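Search this site Go
Home | Stations | Checklists | Parts shelf | Contact

Pre-session checks, grasp recording, station 4 (October sheet)

I fill this in before we record anything, and then I scribble under each line, so sorry in advance to whoever has to read my comments! The goal this month is 777 good grasps for the Huamán set, and a bad example costs us more than a missing one.

1. Stop button. OK. Pressed it, arm went dead, reset it, pressed it again for luck.

2. Hand, screws and finger joints. OK with a note. Went over the bracket screws with the small hex key and one wanted a quarter turn (it's always the same one, I swear). Housing is a bit scuffed but that's only looks.

3. Cables near the hand. WATCH. Keep the thin black one clear before you send the arm anywhere low. I moved through the whole reach at slow speed and nothing snagged, but please do it again after lunch.
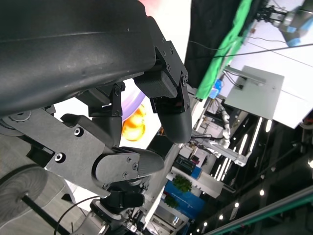
Clotilde Tanguy

4. Fingertip pads. OK. Wiped them all. If you can see fluff on a pad, the model can too, and then it learns that fluff means toy. Ask Cristian about the 26 takes we threw out, he's still sore about it.

5. Neighboring arms. OK. Alcides parks his before I start and shouts across when he needs it back. Works fine as long as we both remember to shout.

6. Wrist camera. OK. Lens wiped, clock matches the Unanis recorder. I ran one test take and watched it back all the way through, so yes, that box is really ticked.

7. Objects on the table. OK. Soft stuff first, then the mug, because the grip force carries over between takes and I'd rather squash a plush toy than crack a mug. Change the spot every time, please! We've got 159 takes where the toy sits in almost the same place, and that teaches the arm a place and not much about toys.

8. Table cloth. OK. Smoothed it flat and taped the corner again. A fold under the mug will tip it. 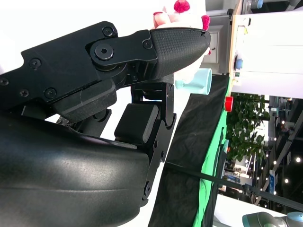
Fingertip against the plush toy, mug just beyond it.

9. Labels. NOT OK. Two takes were saved as "grasp" when Duván had typed "slip" in the notes. Fixed both by hand. Slips are good examples too, so keep them, just call them slips.

10. Log saved and copied. OK at 4:10, both drives.

Still open: new tape, and a second hex key because mine keeps walking off. Gebhard has the order form.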